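Hendon Quarry path inspection

The Hendon path inspection is the routine checking of the concrete service path at Hendon, a former stone quarry now run as a works site by the firm Doltari. For most of its history the checking was done on foot, by people who walked the whole length with a notebook and a can of marking paint. Since the arrival of the Clodico system, much of the looking has been handed over to automatic equipment, though a good deal of the judging has stayed with the crew.

Background

The path is 1224 meters long, and walking it properly, with stops to kneel down and feel the edge of a crack, used to fill most of a morning. Older members of the crew still speak fondly of those mornings - the early start, the tea carried in a flask, the long talk on the way back - and less fondly of doing it in July.

How the system works

Clodico compares each new set of pictures of the surface with the last, and draws up a list of places that look different. Cracks, stains and loose grit are sorted into separate groups, and a person at the site office goes through the list before any repair is ordered.
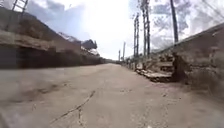

The software had a slow first season. Long shadows in particular were marked as damage, and the first full list ran to 886 entries, a number the crew liked to bring up at meetings for a long while afterward. A later update by the contractor Majumder taught it to wait for a second set of pictures before marking anything, and the lists grew much shorter.

Effect on the work

The inspection crew has 17 members, the same as before. Two of them now spend most of their week at a desk reviewing lists, a change that suited one rather better than the other, and the rest go out mainly to places that have already been marked. Many found they missed the regular walk, and so it was kept on Saturday mornings for anyone who wants the shift. Notes from that walk are typed into Clodico by hand.

See also

Doltari
Path maintenance
Machine inspection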